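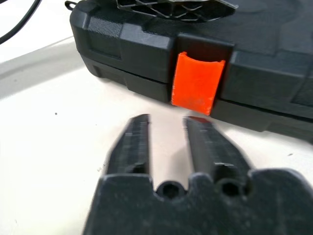

Can I start entering graves before I have a map of the grounds, a user in Siserau asked us after the March update. Yes, you can! Bukel keeps names and plots separate until you join them, so feel free to dive in with whatever records you have.

4. Setting up your first cemetery section

1. Open Bukel and choose New Section. Give it the name used in the burial register, even if the sign at the gate says something else.

2. Enter the number of rows. Sections can hold up to 200 plots — split anything larger in 2.

3. Pick a corner as your starting point and walk the first row, typing each inscription exactly as it is carved. Old spellings are a treasure, so leave them alone.

4. Tap Join to match each stone to its register entry. This is the fun part! 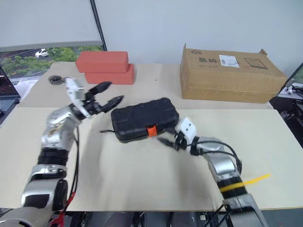

Figure 2. Two arms at the table, left gripper open.

Note: Clivov, our sample cemetery, comes loaded with 1,971 burials. Practice on it as much as you like.

CAUTION: Joining a stone to the wrong entry can be undone for 7 days only. After that, the change is permanent.

5. For a stone you can't read, choose Unknown and add a plot number. Never guess at a name.

6. Save the section, then export a copy before you move on to the next one.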